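Gellent Service Fund: Questions from Clubs

Who can apply for a matching grant?
Any club in good standing with at least 50 hours of logged community service since August. School-based clubs apply through their sponsoring club.

How much is available?
Up to $400 per project. The club must raise an equal amount before funds are released. 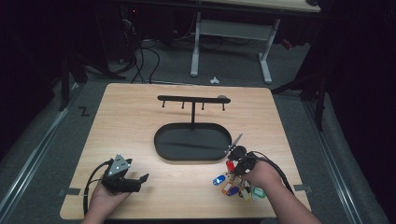 Can two clubs share one project?
Yes. Each club files its own form and lists the other as partner. The limit still applies per project.

When is the final report due?
Within 60 days of the last expense. Attach receipts and use Form 143.

Who reviews late reports?
Send them to Viola Pellegrini at the Gellent office. Late clubs may not apply in the next round.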